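The 361-tonne question

I went to the open evening about the new generator at Rirunville and came home with a tote bag, two leaflets and a bad mood.

For those who haven't been following, the old pumping and power station by the canal is getting a new generator stator. A stator is the part that stays still while the rest goes round, and this one weighs 361 tonnes. It will come by barge as far as the lock basin, then by road for the last 3 kilometres, on a trailer with more wheels than I care to think about. The firm doing the move is called Greveck. The firm supplying the lifting gear is called Vulumus. I'd never heard of either of them before the spring, and now I could recite their brochures in my sleep.

I should say that I like heavy lifting. I spent eleven years in a yard office doing the paperwork for people who move big things slowly, and I still slow down on the motorway when there's an abnormal load on the other side. So I'm not against the job. I just get twitchy when I'm told a thing is simple.

And we were told it was simple. The chap from Greveck had a slide showing the route in green, with a little trailer gliding along it. He said the road had been surveyed. I asked when, and he said October. I asked whether that was before or after the water company dug up the bend by the old tannery, and he said he would find out. He wrote it down, to be fair to him. That trench has been filled in and has sunk twice already. You can feel it in a hatchback.

The plan on arrival is to jack the stator off the trailer and slide it sideways along greased steel tracks into the hall. Sliding is slow and dull, and I mean that as praise. A load that never gets more than a few inches off the ground can't fall very far. What bothers me is the last part, where it has to be turned through a right angle and lowered on to its seat. For that they are bringing in a gantry, four legs with hydraulic rams, and the legs have to rise together. If one lags, the load leans. If the load leans, the weight moves on to the legs that can least do with more of it.

Vulumus say their control system, which goes by the name of Magsi, keeps all four legs level without anyone needing to touch it. Maybe it does. I have seen clever levelling systems before, and the good ones were very good, and every single time there was still a man with a tape measure at each corner shouting numbers. I asked if there would be men with tape measures. The answer was that Magsi takes 2,866 readings a minute. I don't doubt it. It still wasn't what I'd asked.

Then there's the floor. The hall was built for the old machine, which was lighter, and it stood in one place for its whole life. Nobody back then was thinking of four gantry legs, each pressing down on a patch of concrete not much bigger than a doormat. There are cable ducts under that floor. Some are on the drawings. I know somebody who worked there in the eighties and he laughed out loud when I said the word drawings.

The best person in the room was Makis Chatzigeorgiou, the lifting engineer the station has brought in to check everyone else's sums. He spoke last, when half the seats had emptied and the biscuits had gone. He said he had asked for load spreading mats under every leg, a test lift held for an hour with the tape measures out (I nearly clapped), and a proper radar survey of the floor. He also said he had not yet signed anything. He said it quite flatly, looking at the back wall, and I noticed the Greveck chap studying his shoes.

I asked him about the wind, which sounds daft for an indoor job, but the end wall of the hall comes off for the move. He said they would stop at a fairly low wind speed and he wasn't going to give me the number until the crew had agreed to it. I can live with that. I'd sooner have a number people will stick to than one that looks nice on a leaflet.

The leaflet, while I'm on it, says the whole operation will take 59 hours from barge to seat. Who comes up with these? I have never known a move of this size keep to the hour. Somebody will find a lamp post that should have come out and didn't. It will rain on the grease. A hose will weep, the spare will be the wrong thread, and a van will set off on a long drive for one small brass fitting. None of this is a disaster, it's how the work goes, but if you print the hours then people start rushing to meet them. I'd have written "several days" and left it there. 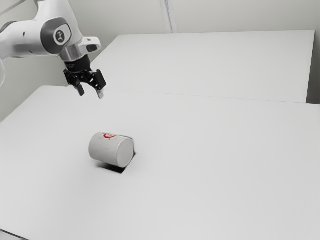 As for the road closure, the notice on the lock gate gives a start time of five in the morning and no finish. I've written to ask about the tannery bend again, and whether anyone has driven a loaded lorry over it since the trench was filled. I've also asked if the public can watch the barge come in, from the far bank, well out of the way. No reply so far on either. If they say yes to the second one I'll be there with a flask, moaning, and I'll put the times up here.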